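White tabletops in shared workrooms: finish, light and upkeep
Speaker notes, Rongrong Fang
18/06/2025

Opening (keep short)

Thank Shaohua Xia for the introduction. Say that the talk covers the surface only. Legs, frames and castors were dealt with in the March session and those notes are still on the Zou site.

Scope: eight tables, all white, all used for handling work on top and nothing stored underneath. Tops supplied by Troltell. Two of the eight were resurfaced by Jivent before we took them over, so leave them out of any comparison of wear.

1. Why we settled on white

The old tops at Stomska were dark grey. Small dark parts were lost on them constantly. Staff were compensating with sheets of white paper taped down, and the tape left a residue that took longer to remove than the paper had taken to put on.

White gives the best contrast against black and dark green items, which cover most of what we handle. It gives the worst contrast against white plates, labels and caps. We accept that. For pale parts we keep a grey mat, stored flat.

Pause here and ask who in the room works on a dark top. Do not spend more than a minute on the replies.

2. Light on the surface

First set of readings: 264 lux at the centre of the table with the ceiling lights only. Too low for sorting, adequate for packing. The figure drops near the edges, more sharply on the side away from the window.

Second point, often missed: the contrast between the top and the room behind it. A bright top in front of a dark background is tiring over a long session. The eye adapts to the top, and whatever sits beyond it goes flat and hard to read. People then reach for things at the back by feel. A dim lamp behind the table does more good than a stronger one over it.

Gloss finishes throw the lamp back at the user. Specify matt, and ask for a sample large enough to put under your own lights. A sample the size of a playing card tells you very little about glare.

Leave the next slide up while taking questions on contrast. Point out the white of the table between the two green pads, then the dark behind the hand at upper left.
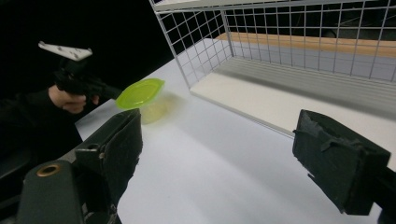 3. Depth and reach

Standard depth is 900 mm. With one person on each side this works. With one person working alone, the far third is hardly used and tends to collect tools.

Our rule is that anything two people handle together goes in the middle strip, with both standing. Seated work stays on the near side. Mention that the strip is not marked on the top — we tried coloured tape and it lifted at the corners within the month.

4. Marks and wear

We logged 127 marks over the trial. Most were rubber scuffs, which come off with a damp cloth and a little washing-up liquid. Ink was second. Scratches were few but they are the ones that stay, and on white they fill with dirt and darken.

Cleaning order:
Lift everything off. Do not slide it.
Dry cloth first, to take grit away.
Damp cloth, one direction.
Dry again before anything goes back.

No scouring pads. No solvent on the edging strip, as it softens the glue. If asked about melamine sponges: they work, but they polish the matt finish and leave a shiny patch that shows under the lamp.

5. Still open

Edge readings with the second lamp, not yet taken. Price from Troltell for replacement tops, requested. Whether the grey mat should be cut down to half size — Shaohua Xia has the dimensions.

Handout is one side of A4, at the back by the door.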